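Castum Releases Review of Segregation Records in Simance County Jails

Findings submitted to County Board ahead of April session; organization requests written limits on disciplinary and administrative isolation

DRESTVILLE — Castum, a nonprofit organization that works on conditions of detention, has completed a review of 843 segregation placement records produced by the Simance County Sheriff's Office under a public records request. The review was carried out through the Iyamu Project, Castum's records and data program. The written report has been filed with the clerk of the County Board and will be entered into the record at the Board's April session.

The records cover both of the county's jail facilities, the Main Jail in Drestville and the North Annex. Each record documents one placement of one person in a single-occupancy cell, apart from the general population. A person who was placed more than once appears more than once. The review counts placements and makes no estimate of the number of individuals involved.

Castum is asking the Board to adopt five changes to county detention policy before it renews the jail operating agreement. The requested changes are listed in full below.

Background

Simance County uses the term "segregation" for three types of placement: disciplinary, administrative and protective. Disciplinary segregation follows a finding that a jail rule was violated. Administrative segregation is ordered by a shift supervisor when a person is considered a risk to the safety or order of the facility. Protective segregation is used when a person is considered to be at risk from others, or has asked to be separated.

Current policy sets a maximum length for disciplinary segregation only. Administrative and protective placements continue until a supervisor signs a release form. The policy directs that these placements be "reviewed regularly" and does not define the term. It does not say who conducts the review, what information must be considered, or whether the person in segregation is to be told the outcome.

Most people held in the two facilities have not been convicted of the charge on which they are being held. They are awaiting a court date, a transfer or a bond decision. Segregation limits their access to the telephone, to the law library cart and, under the posted schedule, to the contact visiting room. Attorneys who practice in the county have told Castum that these limits affect the preparation of a defense, particularly where a client must review documents or identify witnesses in a short period.

"The county has a form for putting a person into segregation and a form for taking a person out," said Amnuay Limsakul, policy director at Castum. "What it lacks is a defined procedure for the time in between. The Board has the authority to write one, and we have given it draft language."

Method

The Sheriff's Office produced the records as scanned paper forms. Iyamu Project staff transcribed each form into a database using a fixed set of fields: facility, placement type, date and time of entry, stated reason, name or badge number of the authorizing supervisor, dates of any recorded review, and date and time of release.

Each form was transcribed twice by different readers working separately. Where the two versions did not match, a third reader examined the scan and entered a final value. Handwriting that could not be read with confidence was coded as illegible and was not guessed at. Names of detained persons were removed before analysis and replaced with a random identifier. Castum does not hold a copy of the database in which the names are present.

Placement type was taken from the box checked on the form. If more than one box was checked, the record was coded as mixed and reported in its own category. The stated reason was transcribed word for word and then sorted into categories according to a coding guide, which is included in the report as an appendix.

Disciplinary hearing files, medical records and incident reports were outside the scope of the request. The review is therefore not able to say whether any individual placement was justified. It addresses what the forms record and what they leave out.

Principal findings

Review dates are frequently missing. The placement form contains a block in which a supervisor is to enter the date of each review. In a majority of administrative placements this block was blank at the time of release. A blank entry may mean that no review took place, or that one took place and was not written down. The county's records do not permit a distinction between the two.

Stated reasons are often not specific. Phrases such as "per supervisor," "safety" and "pending" appear without further detail. The form provides a narrative section on the reverse side. On many forms the reverse side was not completed, and on others it was not scanned.

Placement type changes without a new authorization. The review identified forms on which a disciplinary placement was later re-marked as administrative, by hand and without a second signature. The effect of such a change is to move the person from a category with a maximum length to a category without one.

The two facilities do not keep records in the same way. The Main Jail enters times on a 24-hour clock and attaches a release form to each placement form. The North Annex uses a combined form, and release times are more likely to be absent. Comparisons between the facilities on length of placement should be made with caution, and the report does not rank them.

Health checks are not documented on the placement form. Policy calls for medical staff to be notified when a person enters segregation. The form has no field for the notification, and the Sheriff's Office stated in its response letter that no separate log is kept for this purpose.

Requested changes

Castum requests that the Board adopt the following by resolution and incorporate them into the operating agreement:

1. A maximum length for every type of segregation placement, with any extension to be approved in writing by the jail administrator.

2. A defined review interval for administrative and protective placements, with a written decision delivered to the person held and, on request, to the person's attorney.

3. A single placement form for both facilities, to include fields for medical notification, each review date, the name of the reviewer and the specific facts relied upon.

4. A rule that any change in placement type be treated as a new placement, with a new authorization and a new statement of reasons.

5. Publication of placement data by the Sheriff's Office at regular intervals, in a machine-readable format and with identifying details removed.

Draft text for each item is attached to the report. The draft does not prohibit segregation, and it does not alter the authority of staff to separate people immediately in response to an assault or a threat of one. It applies to the period after the initial separation has been made.

Cost and administration

The requested changes are administrative in nature. They do not call for new construction. Item 3 replaces two existing forms with one. Items 1, 2 and 4 require supervisor time for reviews which, under current policy, are already supposed to occur — the difference is that they would be scheduled and recorded.

Item 5 will require data entry. Castum has offered the county its database structure, field definitions and coding guide at no charge. The offer does not depend on adoption of the other items, and the county would be free to modify the materials. A response to the offer had not been received when this release was prepared.

Response from the Sheriff's Office

Castum provided a draft of the report to the Sheriff's Office before filing and invited corrections. The office returned written comments, which are reproduced in full in the report. In summary, the office states that verbal reviews are held at shift change, that staffing at the North Annex has limited the time available for paperwork, and that a revision of the placement form is under discussion. Castum corrected one description of the North Annex release procedure in response to the comments.

"We take the point about staffing, and the report says so," Limsakul said. "A verbal review leaves no record that a court, an attorney or the Board can examine later. That is the gap the draft language is intended to close."

Public comment

The item will be heard in the Board's regular meeting room in Drestville. Residents may speak in person or submit written comments to the clerk. Written comments should identify the agenda item and should be received before the close of business on the day before the session. Speakers are asked to register at the door. Interpretation is available if requested from the clerk in advance.

People who have been held in segregation in Simance County, and their relatives, may submit a statement through Castum if they do not wish to appear. Statements may be filed without a name. Anyone with a pending case should speak with an attorney before making a statement, as comments submitted to the Board become public records.

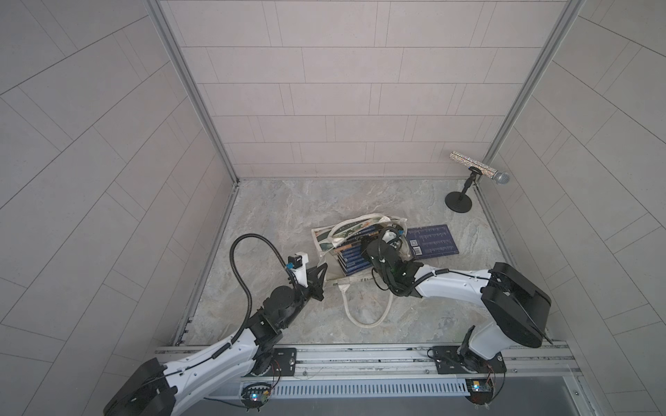 About Castum

Castum is a nonprofit organization based in Drestville. It monitors conditions in local jails, assists families with records requests and publishes research on county detention policy. It does not provide legal representation. The Iyamu Project is its records and data program.

Copies of the report, the coding guide and the draft policy text are available on request from the Castum office in Drestville. Media inquiries should be directed to Amnuay Limsakul, policy director.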